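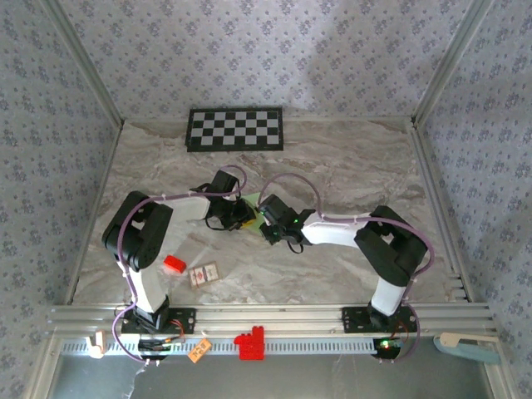

3 min read

Two arms, one rail, and the Premura bench kit has taken over my spring. I've been meaning to write it up since March and here we are, 15 Jun 2024, with the thing still bolted together and me still finding excuses to go run it.

The kit comes from a small outfit called Cirkgate. You get both arms, the mounting plates, the front rail and a bag of fasteners that I counted at 186 (I was short one washer, and they mailed it). The walls and the marble-look surface are on you. I went with flowered wallpaper and I love it!

Assembly took me two long evenings. The manual is decent until you reach the cable routing, where it gets vague, so leave yourself plenty of slack at the shoulder before you pull any ties tight. I redid the left arm twice. Agata Ferri's build notes on the Cirkgate forum got me through it, thank you Agata.

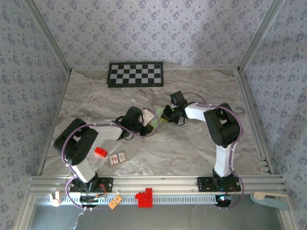
Getting both arms to meet

Two grippers meeting over the same little object is the part I bought it for. Calibration uses a checkerboard laid flat near the back wall, and the routine takes about 3 minutes. Don't bump the board afterward. I did, and spent an hour blaming the software.

The arms are quieter than I expected, too, and you can hold a conversation next to them.

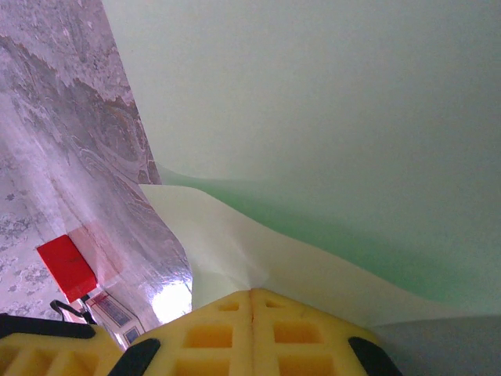 Soft fingers and thin sheets

The yellow ribbed gripper is my favorite piece of the whole kit. I've been trying it around a big pale green sheet, thin floppy stuff with an edge that curls up, and a wrist camera view makes it so much easier to judge where the fingers are. Next I want to try folding. Freya Tunstall, if you're reading, I still owe you your hex keys.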